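Categoría: Papel | Reciclaje | Materiales

Papel recuperado

El papel recuperado, llamado también papelote o papel usado, es el conjunto de papeles y cartones desechados que se recogen por separado para servir de materia prima en la fabricación de papel nuevo. Incluye periódicos, revistas, embalajes, impresos de oficina y recortes de imprenta. No forman parte de él los pañuelos y servilletas usados, los papeles encerados ni los tiques térmicos, que la mayoría de las fábricas rechaza.

Clasificación

Las plantas separan el material por calidades. Las inferiores reúnen papel y cartón mezclados; las medias, periódicos y revistas; las superiores, recortes blancos sin imprimir y hojas de oficina. Existe además una categoría de calidades kraft, formada sobre todo por sacos y cajas de fibra larga y resistente. El papel teñido en masa suele apartarse del blanco, ya que el colorante penetra en la fibra y no se elimina con el lavado corriente.

El precio depende de la calidad, de la humedad de la bala y de la proporción de materiales impropios, como plásticos, metales o vidrio. En la planta de Brastwood, las balas de cartón tienen un peso normal de 400 kilogramos y se almacenan bajo cubierta.

Proceso

El papel entra primero en el púlper, una cuba con agua y un rotor que deshace las hojas hasta formar una suspensión de fibras. Los elementos pesados, como grapas y clips, caen al fondo. La pasta pasa después por tamices y depuradores centrífugos que retienen adhesivos y restos de plástico.

Cuando se busca un papel claro se añade el destintado. El método más extendido es la flotación: se inyecta aire en la pasta, las partículas de tinta se adhieren a las burbujas y suben a la superficie en forma de espuma, que se retira. Las tintas de base acuosa responden peor a este sistema – sus partículas son muy finas – y requieren a menudo un lavado posterior.
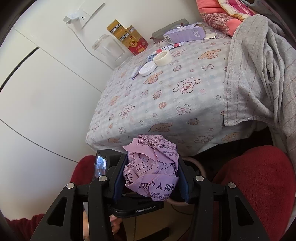
¿Se puede reciclar el papel arrugado?

Arrugar el papel no daña de forma apreciable sus fibras, por lo que se admite en el contenedor igual que el papel liso. El papel triturado en tiras plantea más dificultades: las fibras quedan cortadas y los trozos pequeños se pierden en las cintas de selección, de modo que muchos municipios piden entregarlo en una bolsa de papel cerrada.

Límites de la fibra

Cada ciclo acorta las fibras y reduce su capacidad de unirse entre sí. Para compensarlo, los fabricantes añaden fibra virgen o destinan la pasta más gastada a productos menos exigentes, entre ellos las hueveras y el cartón gris. Los lodos del destintado, compuestos por tinta, cargas minerales y fibra corta, se aprovechan en ladrillos o se queman con recuperación de energía.

Recogida en Ernstead

El municipio de Ernstead implantó la recogida separada en mayo con 11 contenedores, situados en el centro y en el barrio de Protside. Según el balance municipal del 19 de julio de 2022, la red tenía entonces 718 hogares adheridos. El material se lleva a la planta de Brastwood, donde se clasifica y se prensa. La papelera Gilmartin compra las calidades de cartón – las de oficina se venden aparte – y fabrica con ellas papel para ondular.

Véase también: pasta de papel, cartón ondulado, destintado, fibra de celulosa.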